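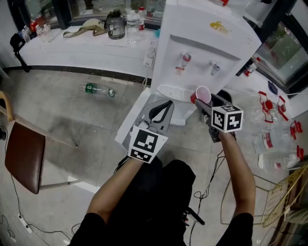

How much drinking water do students on a teaching corridor draw from a shared dispenser in a working week? On the corridor studied for this report the weekly total was 779 litres, most of it taken in the short breaks between classes.

Search this site Enter keywords Go

1. Background

The Talance building has a single drinking point on each floor. The estates plan allows for a fixed daily volume per floor and sets the refill and cleaning intervals from that figure. The plan was written before the second-floor laboratories were converted to classrooms, and the volume has not been revised. The aim of this project was to measure demand on the second floor and compare it with the allowance.

2. Method

An in-line flow meter was fitted to the cold supply of the dispenser. It recorded the start time and volume of each draw. Draws of less than 50 millilitres were treated as rinsing or accidental presses and were left out of the analysis. Logging ran from Monday morning to Friday evening in one teaching week. The hot outlet was not metered, so tea and coffee are outside the scope of the work.

The meter was checked against a measuring cylinder before and after the week. Readings agreed to within the resolution of the cylinder on both occasions, and no correction was applied.

Room bookings for the floor were taken from the Clirnel timetable system. These give the number of students expected in a room, which may differ from the number who attend.

3. Results

After filtering, 1219 draws remained. The mean volume per draw was 0.64 litres, which is closer to a refillable bottle than to a cup. Small draws were more common in the afternoon.

Demand followed the timetable closely. The first peak came shortly before 9 in the morning, when students arrived for the first class. Later peaks fell in the ten minutes before each hour, and the highest was before the midday lecture. Between peaks the outlet was idle for long periods. Friday had the lowest total of the five days, in line with fewer bookings.

4. Discussion

The daily allowance was sufficient on average, but the average hides the pattern that users notice. The chilled reservoir is small, and during a peak it empties faster than it can be cooled. Raising the weekly allowance would therefore do little for water temperature. A larger reservoir, or a second outlet at the Plukport end of the corridor, would address the peak directly.

A second outlet would also shorten queues. Queue length was not measured, and the draw times alone cannot show how many students gave up and went elsewhere. This is the main weakness of the study. The single week of logging is another, as demand in warm weather is likely to be higher.

5. Recommendations

The allowance for the floor should be restated as a peak rate as well as a daily volume. Metering should be repeated in June with the same filter settings. If funds permit, the Lungu annexe should be logged in the same week for comparison.

Contact the department | Copyright Talance Student Projects | Back to top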